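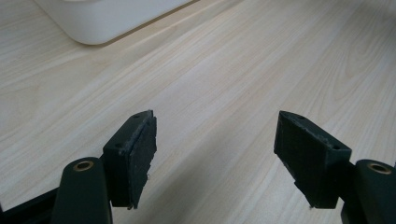

桌面上只留一样东西

搬进这套房子的第一个星期,我就跟桌子较上劲了。先是钥匙,再是没拆的信,接着是半包饼干、一卷胶带、两支不出水的笔,还有一张我到今天都没弄明白是干什么用的说明书。桌子本来是用来吃饭的,结果我端着碗站在厨房水池边吃了五天的面!

后来我给自己定了一条规矩:桌面上除了一个白色的盒子,什么都不许过夜。盒子没有花纹,圆角,哑光,往浅色木纹上一放,安安静静的,像它本来就长在那儿。规矩听着有点狠,执行起来其实挺松(我等会儿会交代我是怎么作弊的),可它真的管用到现在。

先说桌子

我一直偏心浅色的木纹。深色桌子当然好看,朋友家里那张胡桃色的,我每次去都要摸两把,可是它显灰,早上擦完,下午太阳一斜进来又是一层。浅色的就宽容多了,掉点面包屑,不凑近根本看不出来。坏处也有,咖啡渍跑不掉,酱油更别提。

我喜欢看木纹里那些不听话的地方。大部分纹路都规规矩矩地顺着一个方向走,细细的,一道白一道黄,走着走着忽然绕出几个套在一起的长圈,像水面上有人轻轻点了一下。吃早饭的时候我常盯着那几个圈发呆,牛奶都凉了。要是桌上堆满了东西,这几个圈我恐怕一年也见不着一回。

认识做家具的Debora Donati以后,我才知道挑桌子还有这么多讲究。她在Brimusside开一间小铺子,旧桌子收进来,修好再卖出去。我问她怎么挑,她让我把手机收起来,弯下腰,从侧面顺着光看。正面看每张桌子都差不多,侧着看,划痕、杯印、补过漆的地方全出来了。我在她店里弯着腰看了一下午,第二天腰疼得下不了床,但是从此买什么桌子都要侧着看一眼。

她还劝我别太计较颜色。同一张桌面,靠窗的一头偏黄,中间阴一点的地方又泛着点冷冷的灰紫,早上和傍晚更是两个样子。我以前总以为是自己没擦干净,拿着抹布跟那块灰紫色搏斗了好久,想起来真是好笑。

再说盒子

盒子我前前后后换过好几个。第一个是藤编的,好看,可是缝里卡碎屑,倒扣过来拍半天也拍不净。第二个是透明的,买的时候觉得找东西方便,用了才发现,里面乱七八糟全给人看见了,跟没收拾一个样。第三个带盖子,我这个人懒,多掀一下盖子都嫌麻烦,东西最后全堆在盖子上面。

于是就成了现在的路数:白的,不透明,四壁光滑,没有图案,角是圆的。圆角这一点我要多夸几句,擦桌子的时候抹布顺着一转就过去了,直角的总要在拐弯的地方停一下,灰就攒在那儿。

大小也有门道。太大了你会一直往里扔,扔到底下那层变成考古现场。太小了又装不住,东西溢出来,规矩就破了。我的标准是一只手能整个端走,吃饭前端到柜子上,吃完再端回来,前后不过几秒钟。

我的好朋友Imani Escobedo对这件事嗤之以鼻。她家的桌子上什么都有,有一回我在她的餐桌上看见了一只拖鞋。她说你这不叫收拾,你这叫把乱搬进盒子里。我想了想,觉得她说得对!可是把乱搬进盒子里,我就有地方吃饭了呀。

晚上那一遍

每天睡前我会走一遍桌子,时间很短,水烧开之前肯定能做完。

先把不属于桌子的东西拿走。杯子回水池,书回书架,衣服(对,桌上经常有衣服)搭到椅背上去,明天再说。

然后处理纸。信、收据、快递单,要留的进抽屉,不要的当场撕掉。我以前会留一摞"待定",后来发现待定的意思就是三个月以后再扔,干脆取消了。

小东西进盒子。钥匙、耳机、发圈、一颗不知道从哪件衣服上掉下来的扣子。

最后擦。抹布要拧得很干,顺着木纹的方向走,从远的那头往自己这边收。盒子要端起来擦,别绕着它擦。我绕着擦过一个多月,有天把盒子拿开,底下清清楚楚一圈印子,擦了好几遍才淡下去。

每到月底还有一件事,把盒子整个倒出来。七月底那次我倒出来178样东西,数的时候自己都不信,光是橡皮筋就占了一大把。还有一把小钥匙,家里所有的锁我都试过,一个也打不开,我又把它放了回去。万一呢。

我怎么作弊

说好要交代的。椅子。规矩只管桌面,没管椅子,所以餐桌旁边最里面那把椅子常年坐着一摞杂志和一个帆布袋。来客人的时候我就把它们挪到床上,客人走了再挪回来。Imani发现以后笑了我一整个晚上。

还有窗台。窗台上本来只有一盆薄荷,现在薄荷旁边多了一副眼镜、半盒火柴和一管护手霜。我打算下个月给窗台也定一条规矩,不过上个月我也是这么打算的。

要花多少钱

几乎不花什么钱。盒子哪里都买得到,家里装过东西的旧盒子洗干净也行。抹布我用旧T恤剪的,剪成三十厘米见方的一块,叠两下正好一个手掌。真正贵的是桌子,但桌子你多半已经有了,只是好久没见过它的面。

我当年差点走了弯路,在网上看中一套组合收纳,大盒套小盒,小盒里还有隔板,加起来将近2000块。都放进购物车了,半夜醒来算了算,我那点零碎全加在一块儿也不值这个价,爬起来删掉,又睡了。

前两天Debora来家里吃饭,进门先弯下腰,从侧面看了看我的桌子。我紧张得像交作业一样。她看完直起身,拉开一把椅子坐下,问我有没有醋。

醋在厨房。盒子端走,菜端上来,四个盘子摆得开开的,还空着一大块地方可以放胳膊肘。那天我们聊到很晚,她走的时候把围巾落在桌上了,我给她叠好,放在了最里面那把椅子上。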